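# The Drawer of Sticks

Most kitchens have one. It sits below the silverware or next to the stove, and it holds whatever is long, thin and made of wood: chopsticks without a partner, skewers from a cookout, the handle of a spoon that split.

Defne Ağca has been sorting hers this spring. She rents the upper floor of a house in Skollstead, with a kitchen small enough that the table has to do for everything. Dinner happens there, and so do taxes and dough. When she empties a drawer, the table is where it goes.

She keeps a cloth on it all year. Wood marks wood, she says, and a cloth is easier to shake out than a tabletop is to sand. The one she uses most is pink with big white flowers. It creases and it has picked up a stain, and she has stopped trying to get it out.

Her method is to lay the sticks side by side and go by thickness. Thin ones are for food. Thick ones are for work, like rolling small flatbreads, propping a window or pushing dough down into a corner. Anything with a splinter goes in the kindling box. She stands the keepers upright in a cup so she can see the ends.
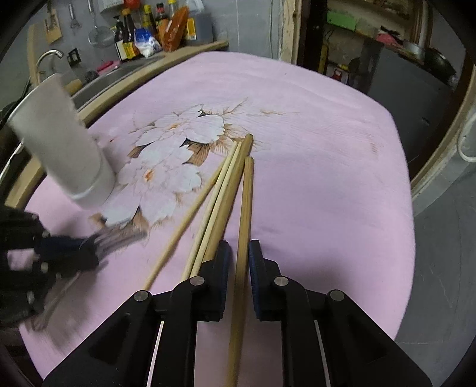

Hacer Güler would throw out the thin ones altogether, as a pack of new skewers costs 2 dollars and an old one always smells of the last thing it held. She keeps only dowels, and she oils them every September.

Ağca doesn't oil anything. She washes her sticks by hand, dries them flat on a towel overnight and puts them away in the morning. The thicker pieces take longer, and she leaves those out for a second night if the kitchen is damp. She never soaks them. A dowel that sat in the sink for an afternoon came out with a bend in it and went straight to the kindling.

A rounded end is worth looking for when you buy. Square-cut dowel from the hardware store catches on cloth and tears dough, but a few minutes with sandpaper will fix it. Start with a medium grit, finish with 330 or whatever is close, and wipe off the dust before the wood goes near food.

The drawer in Skollstead now closes without a push. The window prop lives on the sill.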